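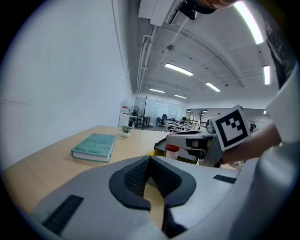
January, after lunch. Table things and the drawer again

Right, picking up from the last entry where I'd promised to get the small square table sorted before touching anything else for Trumcombe. I've sort of done that. The black box is out, the drawer has had a first go, and I've got opinions about the plants.

Started at 14.00 and lost the first 20 minutes looking for the Kutex wax, which was in the tin with the drill bits. If you find it somewhere silly again, please put it back in the grey crate. I know it was probably me!

The table. I'm keeping the light one with the white legs for this. I did wonder about the other light wood one further back, with the dark legs, but dark legs on that dark floor just disappear, and I like being able to see where the corner of the thing is when I'm walking past with my arms full. Wiped it over with plain water, nothing fancy, then dried it with the old tea towel. There's a slight roughness along the underside on the window side that you only notice with your knuckles. Not doing anything about it today.

The book. It's the teal hardback, flat on its back on the left. I keep being told (by myself, mostly) that it should stand upright so the cover can be seen, and every time I try it, it wants a bookend and then the bookend becomes another thing to dust. So it's lying flat. The colour is really nice next to the yellow of the drawer, nicer than I'd have guessed from the swatches, and the white pots calm the pair of them down a bit. I tried swapping in the orange paperback this morning and it was awful, like a biscuit advert.

Plants. The little succulent has gone up by the book, and the paler green one sits at the top corner of the black box. I'm happy with the succulent. I'm less sure about the other one, it looks good there but it's in the way of your hand if you want to lift anything out of the box from behind. Try it further off to the right next time? Also I do not want anyone watering them in position. Take them to the sink, let them drain, bring them back. I've already had one ring on a table this winter and I'm still cross about it.

The bottle with the red cap. Small clear one. It needs a home! At the moment it wanders, and the cap is exactly the sort of red that your eye goes straight to, so wherever it ends up it'll be the first thing people look at. Options as I see them: in the drawer (fits, I measured with a ruler but didn't write it down, sorry), or off the table altogether. I'm leaning towards the drawer. Will check whether it rolls about when the drawer is pushed in, and if it does then a strip of the Tresow felt along the bottom would stop it. There's an offcut left over that should do.

The box itself. So this is the part I meant to spend the whole afternoon on. Notes in no order:

Drawer was sticking about halfway last week, worst on damp mornings. Ran 800 grit along the runners, only a few light strokes, then a rub of the Kutex and a wipe off with a rag. Much better going in. Still a tiny catch coming out, left side I think, and I've stopped there before I take off too much and end up with a drawer that rattles.

Rim of the drawer. The yellow stops and you get the wood-coloured edge along the lower part. I went back and forth on this for ages. My first thought was to mask it and carry the yellow round, but with the drawer pulled out a bit it's a nice surprise, the pale line against the yellow, and I've decided I like it. Leaving it. If Buschmann get the yellow back in stock I'll buy a pot anyway for touching in scuffs, theirs is the closest match I've found.

Insert. Dark grey, with the round recess. I still haven't settled what goes in that. A tea light is too mean looking, the brass lid from the jam jar was too shiny, and the ball of twine looked lovely and then unrolled itself under the cabinet. Leaving it open for now. There's a small white paper tag in there as well and I'd like it kept with the box, so please don't tidy it into the bin while you're being helpful.

Dust. Oh, the dust. Black box, dark grey insert, every speck shows. Soft brush first, then the barely damp cloth, and don't use the blue cloths, they leave fluff. I brushed it before I set it out and could have done it again 30 minutes later.
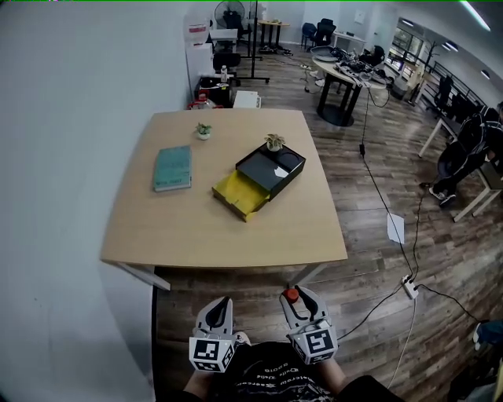
Square table with the book, both plants and the black box, yellow drawer partly out.

Looking at it from above I think the balance is a bit better than it felt standing at the side. The book and the succulent hold the left, the box holds the right, and there's a decent bit of clear tabletop to put a hand down. I'd maybe turn the book a touch so it isn't so obviously laid out. Or maybe not, I've moved it so many times now I can't judge. Fresh eyes welcome!

The rest of the room wants a go too, while I'm grumbling. That white sheet of paper on the floor over by the power strip needs picking up, it's a skid waiting to happen. The black cable that runs down to the strip ought to be taped or at least pulled in closer to the round table. And the round table, well. It's a heap. I'm not going near the electronics until I know which leads are wanted, but could whoever knows please put a bit of masking tape on the ones that can go in the cupboard? Same for the red thing on the floor at the far end, beside the white box. Either it lives in the box or it lives somewhere else.

Still to do:
Catch on the drawer, left side, go gently
Felt strip from the Tresow offcut, cut it a hair narrow
Bottle: drawer or off the table, decide
Try the pale plant further right
Tape for the cable (we're nearly out of the wide one)
Ask Buschmann about the yellow
Something for the round recess. Suggestions in the margin please, no more twine

I've left the wax out on the windowsill so I can find it in the morning.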